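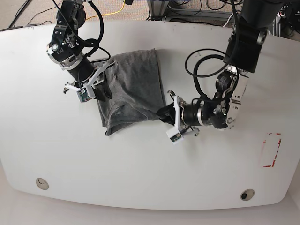 Notebook 2, p. 147

August. Folding bench, gray knit.

Entry covers the fold procedure for the gray heather piece and the creasing that keeps appearing along the lower part of the bundle. Kastriot asked for the method in writing before Teodora takes over the bench, so it goes in here and gets copied to the Losico folder later.

State of the bundle at the head of this page: upper edge acceptable, fairly straight. Lower portion not acceptable. Fabric bunched, a seam line showing, bottom-left corner lower than the rest. By our own criteria this is a grade C. Grade A needs both long edges straight and no corner outside the rectangle. Grade B allows one edge to wander by a finger width.

Procedure as it stands:

1. Wipe the table. Lint from the previous piece raises the drag on the white surface and the bottom layer stays behind when the top one is moved.
2. Lay the piece flat, seams down where possible. Smooth from the center outward, short strokes.
3. Fold the sides to the middle. Check the seam lines against each other.
4. Bring the lower part up in one movement. Lay it down from the fold side first, then release the edge.
5. Press with a flat surface for a slow count of five. No sliding.
6. Grade, write it down, shake out, repeat.

Step 4 is where most of the C grades come from. If the edge is let go before the fold side has settled, the slack runs to the bottom and stays there as a set of short creases. Pressing afterward fixes them in place. Blagoje's view is that the trouble starts earlier, at step 2, and that a piece laid down with slack in it will always finish with slack in it. He may be right for the heavier knits. For this one I still think step 4. Test both separately, same piece, same table.

Picking up. Two ways tried so far:

a) By the edge, wide grip. Fabric hangs flat, low tendency to twist. Slow to set up, and the free side drags on the table.
b) By a gathered pinch. Fast. The knit holds well in a narrow bunch and doesn't creep much. The cost is a fold radiating down from the grip point, and on laying out again it has to be smoothed by hand strokes before step 3 or it ends up inside the bundle. 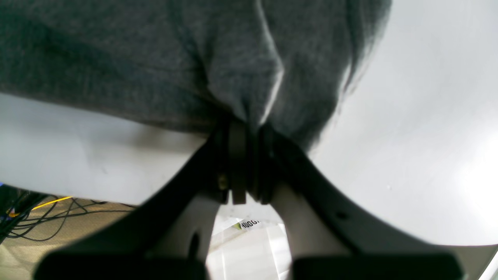 Gathered pinch, gray heather knit. Note vertical fold running into the grip point.

For (b) the direction of the main fold matters more than its depth. If it lines up with the side folds it disappears into them. If it crosses them it comes back as a ridge through the top layer, and the grade drops by one. Ita suggested always pinching on the long axis. Adopted for now, to be reviewed once there are enough grades to compare.

Fabric condition. Loose fibers standing up at the edge. I want to know whether this is wear from handling or simply how the knit finishes. Krum has an unhandled cut from the same Prusteo lot, number 2370, and will leave it in the drawer. Compare under the bench lamp, edge against edge. If it is wear, the piece should be retired from grading, as a fuzzed edge clings to itself and gives straighter folds than a fresh one would.

Visibility of creases. The heather mottle hides shallow ones. Two of us graded the same bundle differently last time and both had a case. Raking light from the left settles it. Lamp low, overheads off, grade, overheads back on. Add as step 5a when this gets typed up.

Storage between runs: flat in the tray, never over the rail. The rail puts a line across the middle that takes a full steam to remove, and the steamer is at the Hitix building until further notice.

Open items
— Split test, step 2 against step 4. Mine.
— Edge comparison with the unhandled cut. Krum, then me.
— Teodora to run the whole procedure once from this page without asking anything, and mark wherever the wording fails her.
— Ogunleye order 1555 (tray liners) still not in. Blagoje to call.
— Decide if grade B should be split. Kastriot says no. I have no strong opinion, but a wandering upper edge and a wandering lower edge have different causes and we currently write them down as the same thing.

15:40, addendum. Teodora points out that "lower" is ambiguous depending on which side of the table one stands. From here on, lower means the side nearest the drawer. Earlier pages not corrected.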